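Padded fingers, week two

22 March 2018

I promised Keerthana Pillai I would write up the finger comparison before I forgot which pad was which, so get yourself a coffee, because I do tend to ramble. The job is a pair of ordinary scissors and a mesh pencil cup, and I have become far too fond of both.

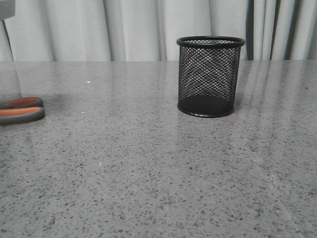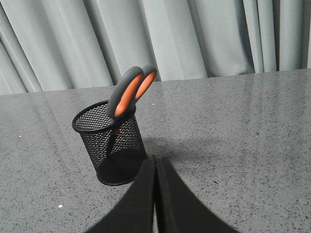
I started with the hard Skivon fingers that came in the box. They close nicely and they are strong, but scissor handles are all curves, and out of 39 tries I got 30 good lifts. The black padded ones did better - 32 out of 39 - and they were so much kinder to the handles! The soft surface gives a little and seems to find its own grip, which saves me fussing over the approach angle.

The wrist camera is a different story. Once the fingers are closed they take up a good piece of the view, and a mesh cup is a miserable thing for depth (half of what comes back is whatever is behind it). Aravind Pinto told me to trust the side camera for placing the cup and keep the wrist one for the last stretch, and I've been doing it his way ever since.

Next up is the Varnunent controller, which I hope to have running in April. If any of you have used it with soft pads, please write and tell me what closing force you settled on.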